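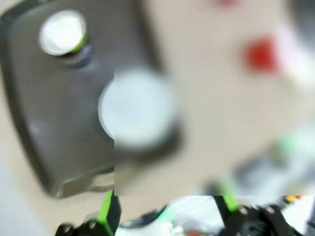 Does the tray arm take anyone's shift away? The hours stay the same, the jobs inside them move about: less carrying and setting out, more checking and refilling.

Prokunent tray set, readme
Wrist camera recordings from the canteen prep room at Dillano. Work is setting out and clearing trays, cans, cups or lids, small bits on the table. One arm, two fingers, green strips on the inside edges.

What's in it
566 recordings, 145 of them with staff notes attached. Folders: setout, clear, mixed. Mixed is the messy one, start with setout. File names use the old shift codes, sorry, table of codes is in shifts.txt.

Known problems
Part of the view can be heavily blurred, with a straight seam where the blur begins. Don't try to read labels. Depth is missing for most of October, cable fault. Notes are typed up from paper so spelling varys.

What changed for staff
Before: one person on trays all morning, wrists sore by eleven. Now: same person loads the table, watches the arm, steps in when it stalls. Some like it. Some say the waiting is worse than the lifting. Rota now swaps people off the arm every 3 hours, which they asked for. Nobody was moved to lower pay. Notes on this in staff_notes, names taken out, please dont try to put them back.

Still to do
Purnon export script, breaks on long file names
second table, Rätsep layout
proper split for training and testing

Questions to Mireille Zoubi, ask at the prep room desk.
Last edit Monday, December 24, 2018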